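Household Water and the Price of Convenience
Handout for session 3
Tutor: Fiona Crichton

Please read this before the session. Those who read it during the session will be recognisable by their expressions.

Where we had got to

Last time we looked at why people pay for things they already have. Paora Baxter raised the matter of garden gravel, and we lost a good part of the hour to it. I have moved gravel to the optional reading, where it can do no further harm.

This session is about drinking water. Most of you have a tap. Most of you have also stood in a queue at a railway station and bought water from a fridge at a price that would make you write to your MP if it turned up on the household bill.

Some terms

Marginal cost: what it costs to supply one more unit. For tap water this is tiny, once somebody has dug up the road and put the pipes in. The road will be dug up again later, by someone else.

Willingness to pay: the most a buyer would hand over before walking off. It depends on thirst, on the distance to the next shop and on who is watching.

Bundling: selling several things as one. A bottle of water is a drink, a container, a lid and the use of a fridge. Students tend to forget the fridge, which does a lot of the work.

Worked case: the Flallum kiosk

Flallum is a market town with one station and one kiosk, run by a firm called Akbari. In January the kiosk sold 2,375 bottles of water. There is a working drinking fountain on the same platform. It was put in by the town council after a long campaign and is used mainly by pigeons.

A survey of 100 passengers asked why they had bought a bottle. The most common answer was that they hadn't noticed the fountain. The next was that they had noticed the fountain. You may draw your own conclusions about surveys, and we will draw some more in the session on surveys.

Akbari then put its price up by 12 per cent. Sales hardly moved. Before you write "demand is inelastic" and put your pen down, ask what else might have been going on: the weather, a late train, a school trip. Marks are given for the asking.

Where the container comes in

Try splitting the price into its parts. Suppose you bring your own bottle and fill it at the fountain. You have saved the cost of the water and taken on the cost of carrying a bottle about, washing it, and leaving it on the bus. Economists call these hassle costs when they are being friendly. A plain clear bottle with a red screw cap will do the job perfectly well, and plenty of people still won't carry one.

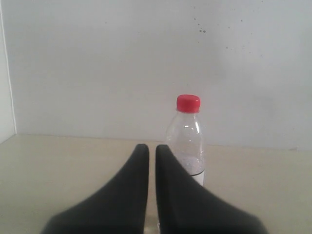 For the session

1. Read the Jesevgate case in the course pack. Skip the appendix, as I did.

2. Write one page on this: if the fountain at Flallum were moved next to the kiosk till, who would gain, who would lose, and who would complain? The third group may be larger than the first two put together.

3. Bring a receipt for something you could have had free. Fistgate car park tickets do not count. We have all seen them.

Late work goes in the tray outside my office. The tray is emptied when I remember it.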